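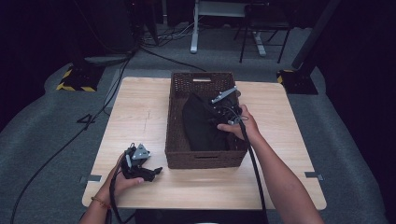

Pretari 开放日体验台:藤筐、黑衣服、两把手持夹爪

带十几个大人去看“机器人收衣服”,结果要自己动手,怎么安排才不至于冷场?

Gadisa Negash 发表于 2019年10月14日
阅读时间 22 分钟

先交代来龙去脉,嫌长的可以直接跳到最后几段。

我在 Brorkov 这边一个成人夜校帮忙排课外活动,属于那种没有头衔、但是出了事第一个被叫到名字的角色。夜校里有个“生活与技术”班,学员年纪从二十出头到退休都有,上学期去看了自来水厂,反响平平(有人全程在问水费)。这学期大家投票,要看机器人。票数压倒性,我怀疑是因为另一个选项是污水处理厂。

于是七月我先去 Pretari 的开放日踩点。Pretari 在 Deák 街那栋楼的后半截,门口没有招牌,我在楼下转了两圈,最后跟着一个抱着纸箱的人混了进去。进门签到,领一张贴纸,我的编号是 3277。我当时很振奋,以为前面已经来过三千多号人。后来才知道贴纸是从别的活动剩下来的,接着用。

我脑子里的开放日是这样的:玻璃罩子,里面一台白色的机械臂,音乐,灯光,机械臂叠好一件衬衫,观众鼓掌,散场领一支笔。到了现场,领到的确实有一支笔。其余部分和设想的出入比较大。

体验台就是上面图里那种。一张浅木纹的方桌,一只深棕色的藤筐,筐里团着一件黑衣服,两只手各握一把夹爪,夹爪后面拖着黑色的线。接待的人说,请把筐里的衣服处理一下。我问,机器人呢?他说,今天您来演示给它看。

我这辈子叠过的衣服应该够铺满那条街了,可是换成两把夹爪以后,我在桌前站了很久,像一只刚学会直立的螃蟹。夹起来一层,下面还有一层;左手想扶,右手已经放了;好不容易提起一个角,我说这是袖子,接待的人很客气地说,这是下摆。排在我后面的是个大概上小学的孩子,他在旁边叹气。

叹气的声音我现在还记得。

问题来了。我回去以后嘴一快,把这事讲得很有趣,全班都要去。Pretari 那边也同意接待,给了我们一个下午,说体验台可以开 2 个,讲解由他们的人来,但是“流程你们最好自己先想一下”。我现在面对的就是这句“你们最好自己先想一下”。

我想请教在这里办过或者参加过类似活动的人:

一是时间怎么切。一个人上手到底要多久才算有体验,又不至于让后面的人站到怀疑人生。班里有几位站久了腿不行,也有几位坐久了嘴不停。

二是怎么讲。我自己到现在也只能说出“人拿着夹爪做,机器照着学”,再往下问一句我就开始看天花板。班里有一位 Kristóf Juhász,退休前修电梯,提问的方式是先说“我有个很简单的问题”,然后是一个一点也不简单的问题。上次自来水厂的讲解员被他问得去喝了三次水。

三是衣服。接待的人说可以自己带东西去试,我不知道带什么合适。我第一反应是带一件好叠的,第二反应是那还有什么可看的。为什么他们偏偏用黑的?

四是如果全班都做得很烂(我预计会),这个下午算成功还是算失败,学校要我写活动小结,我得提前想好措辞。

还有一件小事。现场地上线不少,两边还有贴着黄黑警示条的架子底座,我们有一位学员走路爱倒着走,因为他要一边走一边跟后面的人讲话。这个有没有解法?

先谢过。回答里如果要用专业词,麻烦在后面加一句人话。

Jozefína Rusnák

我在另一家做类似接待的地方干过一阵,专门管参观,所以你说的那种“机器人呢”的表情,我一天能见到一百张。按你的顺序来答,中间会跑题,忍一下。

先说时间。

别按“每人多少分钟”切,按“每人做完几次”切。第一次所有人都是烂的,烂的时间长短还不一样,有人一上来就僵住,有人一上来就猛戳。只给一次机会,他们带走的全部体验就是“我不行”,回家路上会变成“这东西不行”,再到你们校长耳朵里就是“钱白花了”。给第二次,哪怕只把衣服挪个地方,脸色就完全不同。我们当时的规矩是每人 2 次,第一次随便来,不讲对错,讲解的人闭嘴;第一次做完马上讲两句,然后立刻第二次。两次之间不要换人,换了人再轮回来,手感早就凉了。

你们有两个台子,那就别让两个台子做同一件事。一个台子放筐和衣服,另一个放硬的东西,杯子、积木、遥控器,什么都行。先去硬的那边,再去软的那边。硬的东西会给人一点自信,然后衣服会把这点自信收回去,这个落差本身就是整场参观里讲得最明白的一课,省你半小时口舌。顺序反过来也能跑,但是效果差很多:先在衣服上丢过人的,到了杯子那边会觉得你在安慰他。

站不住的人,椅子放在侧面,让他能看见手和筐。千万别放在操作的人背后,背后只能看见一个人的后脑勺和两条胳膊肘,五分钟就睡着了。侧面放椅子也有个前提,得离那些架子远,这个后面说。

坐久了嘴不停的几位,给他们派活。我最好用的一招是让他们当“解说”:操作的人不许说话,旁边的人负责把每个动作用嘴说出来。“右手下去了,夹住了,往上提,哎掉了。”听着像看球赛。好处是他们自己会发现,很多动作根本说不清。右手明明往下按着衣服,按多重?夹的是哪一层?说不出来。说不出来,这就是为什么要人拿着夹爪一遍一遍做,而不是找个人坐下来写说明书。你看,第二个问题顺手答了一半。

那就说怎么讲。

跟这种班,我会把开场压到三句话:要让机器学会收拾衣服,先得有很多份“人是怎么收拾的”;人用自己的手做,机器没有那样的手,学过去对不上号;所以请人将就一下,用和机器差不多的夹爪来做。讲完就去动手。剩下的话都留到他们做完第一次以后,那时候他们会自己来问,而且问得很具体。做之前讲的东西,一句也留不住,我试过把同一段话放在前面和后面讲,放在前面的那批人后来在门口问我的问题,每一个我都在开场讲过。

有几个点,做完以后讲特别好使:

手指头的事。人抓衣服用很多根手指,拇指和食指捻一下,布就分层了,你根本没意识到自己干了这件事。夹爪没有捻。所以衣服一厚,一夹就是一把。这时候让大家空手再去筐里抓一次,慢动作,看着自己的手抓。我见过好几个人盯着自己的手,表情像第一次认识它。

眼睛的事。问他们刚才看哪里。大部分人会说看衣服。再问,夹爪碰到衣服的那一下呢?有人说看夹爪,有人说根本没看,凭感觉。接下来可以问,那“感觉”是从哪儿来的?隔着一个夹爪,你还剩多少感觉?这个问题可以聊很久,足够撑过有人上厕所的时间。

失败的事。这一条一定要讲,对你们班尤其重要。掉了、夹错了、提起来发现是下摆,这些不见得是废品。具体怎么用各家做法不一样,有的地方留着,有的地方剔掉,你去问 Pretari 的人,他们怎么处理做坏的那些,这个问题我保证讲解员爱听,眼睛会亮。就是别让他讲超过十分钟,亮了的眼睛很难关掉。

你那位修电梯的 Kristóf Juhász,我劝你提前把他当资源用。修过电梯的人对“线”和“急停”有天然的敬意,你让他进门第一件事去问现场的人:哪里能碰,哪里不能碰,出了事按哪里。问完让他回来给全班讲。第一,他的很简单的问题有地方放了;第二,他会讲得比任何安全须知都吓人,效果一流。我以前接待过一个开吊车的师傅,讲完以后那批参观的人走路全部贴着墙。

然后是衣服。

为什么用黑的,这个得问他们,我不在那儿,不敢替人家编。我只能说我们那边的情况:黑衣服对看的人很不友好,团在筐里就是一坨深色,哪里是褶子哪里是边,人眼都得凑近了找。你看图里那件,从筐底一路堆到右边筐沿,你能说出哪是领子吗?我不能。我们当时专门有几件黑的,同事管它们叫“考试卷”。所以如果他们留着那件黑的给你们用,挺好,别换。

自己带东西去的话,我的经验之谈:

带一件有拉链的。拉链会卡,会翻,会让所有人骂一句,气氛立刻活了。先问一下接待方同不同意,夹爪刮花了不好看。

带一条毛巾。厚,方,老实,给信心不足的人。

带一只袜子。单只就够了。袜子小,掉进筐角里特别难捞,大家会为了一只袜子拼命,平时在家丢了都懒得找。

别带真丝,别带亮片,别带谁的婚礼上穿过的任何东西。别带毛线衣,夹住一个线头,一拽,后面的事你自己想。

另外,让学员带自己的衣服这个主意,我建议砍掉。我们试过一次,有人带了一件前夫的衬衫,讲了四十分钟来历,衣服一下都没夹。

关于筐。很多人以为难的是衣服,试过以后会发现筐也很烦。藤筐有边,夹爪下去会蹭到,人的手腕会自己拐个弯绕过去,握着夹爪的时候这个弯就不好拐了。你可以请讲解的人把衣服先放在桌面上做一次,再放回筐里做一次。同一件衣服,同一双手,只多了一圈边,难度上去一截。这种对比讲一百遍不如做一遍。

成功失败怎么写。

我们当年写给上头的总结有一个固定句式,送给你:“参观者通过亲身操作,对任务难度形成了直观认识。”翻译成人话是“大家都做得很烂”。校方一般很满意这句话。你再配一张所有人举着夹爪的合影,前提是接待方允许拍,先问。

有一样东西我建议你真的收一下:进门前让每个人在纸条上写一句,觉得机器收衣服难不难,出门再写一句。别让他们打分,打分没意思,就写一句话。我至今留着一张,进门写的是“应该很快”,出门写的是“我给我妈打个电话”。

最后是地上的线和倒着走路那位。

架子底座贴黄黑条,就是提醒人那里会绊。贴了也照样有人绊。我能给的办法很土:入场前让接待的人指一条路,全班就走那条路,看台子的人站在一侧,不许绕到桌子后头去。从图上看桌子后面地毯上就绕着线,再后面那张白腿桌子后面的地上更是一大堆,那边没有任何值得参观的东西,值得参观的都在桌子前面。握着夹爪的人还有一件事,夹爪后面那根线是拖着的,贴着前臂往下走,旁边的人别站得太近,一转身容易带上。交接的时候先放下,再让下一个人拿,别手递手。我见过手递手的,两个人都以为对方抓牢了。

倒着走的那位,让他走最后一个。后面没人,他就没有人可讲话,自然会转过来。

写完发现比你的问题还长。我在家待着也是待着。

Norbert Hajdu

楼上说得挺全,我补充几点不同意见,顺便泼点冷水,冷水免费。

我去过同一个开放日,可能跟你同一批,也可能不是。我去是因为我老婆看到宣传上写“衣物整理”,以为是卖柜子的。

第一,你要有心理准备,你们班里会有人从头到尾只问一句话:什么时候能买到,多少钱。这个问题躲不掉,也没人能答得让他满意。我那场有位先生问了四遍,措辞越来越像在讨价还价。最后讲解员说现在展示的是采集环节,他说好的,那采集环节多少钱。建议你在大巴上或者在门口就把话说开,今天看的是教机器的过程,没有成品可以领走。说一遍不够,说三遍。

第二,我不同意先硬后软。我那次就是先玩的杯子,玩得很溜,觉得自己是天才,然后去弄衣服,当场打回原形,后面半小时情绪很差,什么也没听进去。我老婆直接做的衣服,做得也烂,但她说“挺好玩的”,因为她没有当过那十分钟的天才。所以看人。你们班要是有几个自尊心强的,先软后硬,让他们最后捡点面子回家。我知道楼上说反过来效果差,她是接待的,我是被接待的,立场不同。

第三,Ukora 那个东西要不要看。讲解的人会带你们去隔壁看一块屏幕,上面是他们管数据的软件,叫 Ukora,一格一格全是别人的手在干活。理论上很有教育意义,实际上看三分钟就饱了。可是有一类人会看得入迷,就是喜欢挑别人毛病的人。我看着看着就忍不住说“哎这个人怎么这样夹”。旁边不认识的人也开始说。最后一屋子人对着屏幕指点江山,刚才在台子上夹不住一只袖子的全在里面。如果你们时间紧,这块放最后,作为发泄渠道。

另外有一点,看屏幕之前要问一句,我们今天做的会不会也在里面,会不会留着。我那场没人问,回家路上我老婆问我,我说我不知道,于是我在家里的技术权威地位又降了一格。你们是集体去,更应该提前问清楚。手上戴的东西也算,图上那只左手腕上有根橙棕色的细手环,这种东西熟人一看就认得出来。介意的话提前摘了,或者当面问他们怎么处理。宽大的袖子也卷起来,跟隐私没关系,垂下来容易扫到筐。

第四,关于讲解。楼上说开场三句话,我觉得三句都多。我那场讲解员开口第一句是“大家家里谁叠衣服”,然后就没他什么事了,观众自己吵起来了。有一对夫妻吵到了毛巾该对折还是三折,相当深入。吵完他说,你们看,人跟人都不统一,机器该学谁的?全场安静。这一下比什么原理都管用。你可以让他照抄,或者你来问,反正又没有专利。

对了,这个问题值得展开一下。“处理一下”这四个字到底是什么意思,你那位接待的人说得很含糊,我那场也很含糊。是拿出来,还是放进去,还是拿出来叠好再放进去?我当时问了,他给我看了一张打印的纸,上面写得很细,从哪里开始,到哪里算完。所以你们去之前先跟他们要这张纸,每个台子到底做哪一段。要不然一半的人在往外拿,一半的人在往里塞,场面像两个部门在交接。

第五,手会酸。这个没人提醒我。握着夹爪悬在筐上面,胳膊没地方搁,几分钟就开始抖。年纪大的学员,肩膀不好的,让他做短一点,或者只用一只手,另一只手让别人来。两个人各拿一把合作一件衣服,我没见现场有人这么干过,但我觉得应该很好看。谁要是试了请回来告诉我。要是打起来也告诉我。

第六,桌子。我注意到桌面两边各有一个灰色的小金属夹子。我回家以后想了很久为什么我家桌子没有。没有结论,就是跟你说一声。

最后说你的活动小结。别用“圆满”。凡是写了圆满的,第二年都会被要求再办一次。

Julián Segura

没去过这家,但是我觉得直接看视频就行了,网上很多,机器人叠衣服叠得很快,十几个人跑一趟还要坐车。如果一定要去,建议穿舒服的鞋。

黑衣服应该是因为耐脏吧。

补充:有人私信我说视频里很多是加速的。我回去看了一下右下角,确实写着倍速,字很小。那你们还是去吧。

Gadisa Negash 的后续

感谢三位。把大家说的揉了一下,目前定下来的是这样,贴出来请继续挑刺:

到门口先集合,由我宣布三遍“今天没有成品可以买”。Kristóf Juhász 已经领了安全讲解的任务,他听完沉默了一会儿,然后问我有没有现场的配电图。我说没有。他说那他自己带笔。

两个台子,一硬一软。先硬还是先软我决定让学员自己抽签,这样不管谁情绪崩溃都怪不到我。每人两次,中间不换人。椅子放侧面。解说员已经有三个人报名,其中一个从来没有主动报过名,我很警惕。

衣服方面,黑的那件请 Pretari 留着。我们自带毛巾一条,单只袜子一只。拉链外套发邮件问过了,对方回复说可以带来先给他们看一眼。邮件里我也问了录下来的东西怎么办,以及“处理一下”到底是处理到哪一步。前一个他们说当天会有书面说明,不愿意的人可以只在旁边看;后一个他们发来一页纸,比我想的长得多,光是“开始”就写了一段。我打印了,准备在车上发,估计有一半会被折成扇子。

进门纸条和出门纸条也准备了。我自己先填了一张进门的,写完看了看,又把“应该”两个字划掉了。

倒着走路那位表示愿意走最后。他说那他跟谁讲话。我说你可以想一想。他说他从来没有这样走过路。

还有一个新问题,没人回也没关系:学校问能不能顺便把污水处理厂也看了,因为车已经租了。

读者留言

Kristóf Juhász
我就是文中修电梯的那位。我有个很简单的问题:夹爪后面那根线,是供电的还是传信号的,还是都有?如果都有,接头在哪一端,拔掉一端的时候另一端是什么状态?不急,到了现场我自己问。另外自来水厂那位讲解员是喝了两次水,不是三次。

Norbert Hajdu
回复楼上:我突然很想跟你们一起去。

Jozefína Rusnák
抽签这个办法我不赞成,但是我承认它很聪明。硬的那个台子别放玻璃杯,忘了写。还有,别让抽签变成一个环节,我见过抽签抽了二十分钟的。

Julián Segura
污水处理厂的话视频应该没有加速。

一位路过的读者
搜“藤筐 尺寸”进来的,看完了全部,还是不知道藤筐的尺寸。

Gadisa Negash
回复楼上:我也没量。到时候让 Kristóf 带把尺子,他肯定本来就要带的。

Norbert Hajdu
我老婆让我转告,毛巾是三折。

Jozefína Rusnák
对折。

Gadisa Negash
请不要在这里吵,留到现场,讲解员需要素材。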